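Drumasholm Residents' Board > Home and Garden > Wall-mounted TV: how high is too high?

yupin_p
Good evening to all. We moved to a flat in August and the living room is open to the kitchen, so the television must serve both. The fitter wants to put the middle of the screen at the height of my eyes when I stand. My husband says this is normal now. I think that on the sofa I will have a stiff neck by Sunday. Who is right?

Didivia
You are. Sit down on your own sofa, look straight ahead and ask someone to mark the wall with tape. The middle of the screen goes at the tape, or a hand's width above it. Fitters like it high because it looks tidy when the room has no furniture.

marrow34
I don't agree fully. If you cook a lot, you watch standing up. Ours is high and we had 2 years without any complaint.

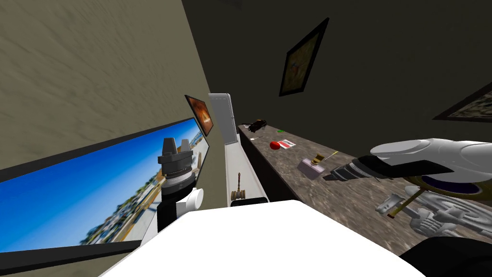
Also consider what is on the wall already. A small picture close to a big screen can look lost, so I would decide on both at the same time, before any drilling.

Didivia
Two years, yes, but do you sit and watch whole films? Yupin said sofa. For the news while you chop onions any height will do.

marrow34
We watch films. We also have a sofa that leans back — I admit this changes the matter.

yupin_p
Thank you both. Our sofa does not lean back, it is the straight kind from my mother-in-law. I tried the tape and it is 34 cm lower than the fitter's pencil mark! Now there is another question. He offers a Dekumex tilting bracket for 80 extra. Is it worth the money?

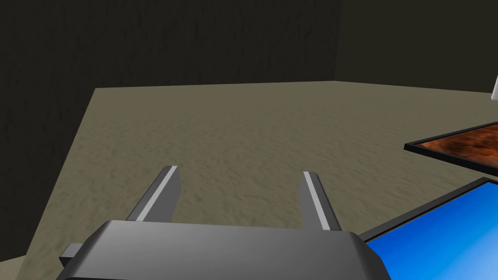 He says that with the tilt I can keep his height and still see well from the sofa. To me this sounds like a way of not moving the pencil mark.

Thepsuriya
A tilt helps with reflections from a window. It does not help the neck, your head still goes up. Keep the 80 and ask him to drill lower.

marrow34
Here I agree with Thepsuriya. But check for pipes and cables before he drills in the new place.

yupin_p
I will ask him on the phone tomorrow. I will write here what he answers.

Yupin Paisan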